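Speaker notes – Killside open day: what we saw and what I'd steal from it

Date of talk: 30 Oct 2026
Slot: after the tea break, 32 minutes including questions. Leave time at the end, people always want to talk about the grippers.

Opening

Say hello, thank the makers' group for having me back. Quick show of hands: who has been in the same room as an industrial robot arm while it was doing something? (Last time it was hardly anyone. If it's lots of people tonight, skip the next bit and go straight to the visit.)

I went to the open day at Killside in May. I had signed up for the morning only, and I stayed until they started stacking the chairs. I want to tell you why, because on paper it sounds a bit dry: an arm, a bin, some small plastic things, and the arm tries to pick the things up. It was the best day out I've had in ages!

I don't work for them and I'm not selling anything. My own background is repairing vending machines, so I look at all this as someone who knows about motors and jams and not very much about software. If you know the software side, please put me right afterwards.

How the day was laid out

Killside is a low building behind the bus depot, with one big room and two small ones. The open day had two halves. In the morning each team had a station and you wandered between them. In the afternoon there were talks, and after that you could go back and ask the things you had been too shy to ask before lunch.

The two stations I spent most of my time at were Pristura and Muvano. Those are project names. Pristura is the bin picking one and it's the main subject tonight. Muvano is about folding and handling cloth, and I'll come to it near the end if the clock allows. There was also a table from Hjaltadóttir, the workshop that makes fingertips and small parts for the grippers, and I could have emptied my wallet there if they'd been selling.

(Pause here. Ask if everyone at the back can hear.)

Why picking things out of a bin is hard

Start with the biscuit tin. Ask people to imagine putting a hand in a tin full of odds and ends with their eyes shut and pulling out the rubber. You can do it. You feel round the edges, you push something out of the way, you change your grip halfway through, and you never think about it.

Now take away nearly all of your sense of touch and swap your hand for two stiff fingers. Every item has to be found first, then the arm has to decide where to hold it, then it has to get there without hitting the walls. The walls matter much more than I expected. Something lying in the open middle of the bin can be approached from nearly any side. Push the same thing up against an upright edge and half of the approaches have gone.

The team told us they choose awkward objects on purpose. Clear plastic is a favourite, because light goes through it and a camera mostly sees whatever is behind. Shiny metal is trouble too, as it throws reflections back. Things with lots of bumps give you plenty of places to grab, and most of them are bad ones. And anything with a round body wants to roll as soon as one finger touches it before the other does.

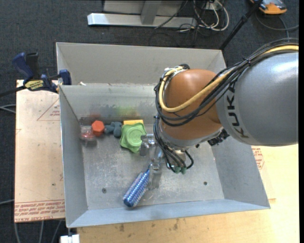 I asked the question everybody asks, which was whether it ever drops things. Yes, lots! They were cheerful about it. During the session I watched, they ran 47 picks and kept a tally on a whiteboard with a column for good ones, a column for misses and a third column headed "hmm". I loved the third column. It was for picks where the item did get lifted but by a corner, or on the second squeeze, or with a neighbour dragged along for the ride.

(If anyone asks for the score: I didn't write it down and I'm not going to guess.)

The thing I'd like you to take from this part is how slow and careful the good attempts were. I had expected something whizzing about. The arm came down gently, stopped, closed, waited, and only then went up. A little boy next to me was holding his breath each time and by the end so was I.

The sloped sides

Short section, but I like it, so don't cut it.

The bin has sides that lean inwards towards the floor. I assumed that was just how the bin came. The person running the station said the slope helps in two ways. Things that get knocked tend to slide back towards the middle, and the fingers have more room at the top, where the gripper is widest. Anyone who has fished a coin out of a vending machine tray will see the sense in that straight away.

I went home and made a rough one out of card for my own bench. It works a treat for screws.

Cables

Ask for another show of hands: who has had a project fail because of a cable? (Everyone. It's always everyone.)

I got properly carried away on this subject at the open day. An arm bends and twists all day long, and any wire going to the gripper has to bend and twist along with it. Too tight and it pulls out. Too loose and it catches on the work. The team leave slack at the joints and strap the bundle down in between, then they move the arm through its most extreme positions at a crawl, with one person doing nothing but watching the cables. If something snags, they stop and strap it again. There was no clever trick to it, just patience and a great many straps.

For our own little arms on the club bench I'd suggest we do the same crawl test every time somebody changes a gripper. I'm happy to be the one who watches.

Fingertips

This is the Hjaltadóttir bit. Pass round the sample tips if I've remembered to bring them. They go in the blue pencil case.

Small fingers get into gaps that big ones can't, but they have less to hold with. Soft tips grip nicely and wear out. Hard tips last and let go of anything slippery. The workshop had a tray of worn ones on show, and you could see exactly where each had been doing its job. They said most visiting teams ask for a new motor when a fresh pair of tips would have done. I have been guilty of the very same thing with coin mechanisms – years of it.

Muvano, if there's time

Two minutes at most. A tea towel is harder than a block because it has no fixed shape. They spent the whole morning on picking up one corner. By the afternoon it was going better, and there was clapping.

What I'd like us to try

First, a bin of our own with sloped sides. I'll bring the card one and we can copy it in something stronger.

Second, a box of awkward objects. Please bring one thing from home that you think will be a pain to pick up. Nothing sharp, nothing you'd miss.

Third, a whiteboard with a "hmm" column.

Questions

Likely ones, with short answers so I don't ramble.

Can we visit? They hold an open day each year and you sign up beforehand. I'll send the group a note when the next one is announced.

Can you get close? There was a line on the floor and you stayed behind it while the arm was live. Between runs they stopped everything and let people come up to the bin.

Was it suitable for children? The ones who were there didn't want to leave.

What would it cost to do at home? Our bench arms are fine for a start. Card, tape, odd objects, one free evening.

Remember to collect the fingertips back in before people go to the bar.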